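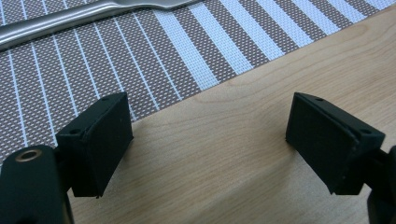 Re: [korwood-users] Open day at Joltmont, who's going?
From: Annick Friesen
Date: 11/12/2025

> Has anyone been to the Joltmont open day yet? I saw the flyer for the
> table-setting demo and they say the hand-held gripper is the part
> people should look at, more than the arm. Our group is thinking of
> asking for a budget line in January. I'd like to hear from somebody
> who stood next to it and isn't selling it. Did it lay a table or
> didn't it? And is the Woteo software any use without the rest?

I went, and I stayed until they started stacking the chairs. Long answer, sorry.

It did lay a table, in the sense that a knife, a fork and a spoon ended up on a placemat in about the right order. I watched 27 tries by the arm and kept a tally on the back of the parking ticket. I gave it a pass when all the pieces were on the mat and none of them had been nudged by a person afterward. By that rule it passed 16. The man running the demo would have said 23, going by how often he said "there we go." Three of the ones I failed he straightened with a finger while he was talking to us, and I don't think he knew he was doing it.

You asked about the hand-held part. You hold the gripper yourself, do the job with it, and the recording goes into Woteo, which trains the arm. They let visitors have a turn. The fingers end in thick black pads, angled in toward each other, and you can feel right away that they were made for something chunkier than a butter knife. On a cup I was fine. Flat silverware on a bare table was another story: I had to tip the tool way over and catch the handle from the side. On the mat it went better, I suppose because the cloth gives a little. I asked if thinner pads were available. "On the roadmap." Two screw holes a pad, so I'd guess a person could make their own in an afternoon, but nobody there would say whether that voids anything.

Now the number on the flyer. It says the demo was trained on 1023 recordings. I asked how many tables that was. One. Same table, same striped placemat, same room, same lamps. I asked if we could turn the mat a quarter turn and was told the schedule was tight. A woman behind me asked the same thing twenty minutes later and they did turn it for her, maybe to get rid of both of us. The arm went for the spoon, stopped over it, backed off, and went home. They restarted it and turned the mat back. That one is in my tally as a fail, so take one off my fails if you think that's unfair.

I'm not saying it's a bad piece of work. When it picks something up it picks it up gently, and it didn't drop anything on the floor while I was there. I've sat through demos where the whole thing was hidden behind plexiglass and a video. But your group would be paying for what it does in your kitchen, with your drawers and your forks, and I saw nothing that would let me guess at that.

On Woteo without the rest: the sales sheet says yes and the engineer said "sort of." You can load recordings from other tools if they're in the right format, and the converter for that is called Âu, and Âu isn't finished. I tried to get a date and came away with a tote bag.

Things I'd get in writing before anybody asks for money:

How many recordings they expect a new site to make, and who makes them. I did 3 and my wrist noticed. If the answer is anything like a thousand, that's somebody's job for weeks and it should be in the budget as a salary.

What counts as a success in their figures. Ask to see the failures too. They have them, the engineer scrolled past a folder of them.

Whether the price includes the hand-held gripper or only the arm. The flyer has it one way and the price list has it the other. I have both if you want scans.

What happens to recordings made in your building. I got two different answers on this from two people standing at the same table.

There's another open day in January. If you go, bring your own fork. I mean it, put it in your pocket and ask them to swap it in. I wish I'd thought of it. I'd also get there early, as by the afternoon they were running shorter versions with only the spoon and the crowd was clapping for those too.

If somebody on the list saw the morning session and got a different tally, please post it. I'd be glad to be wrong on a sample of 27.

Annick

P.S. Parking is behind building 2043 and the sign is on the wrong side of the road.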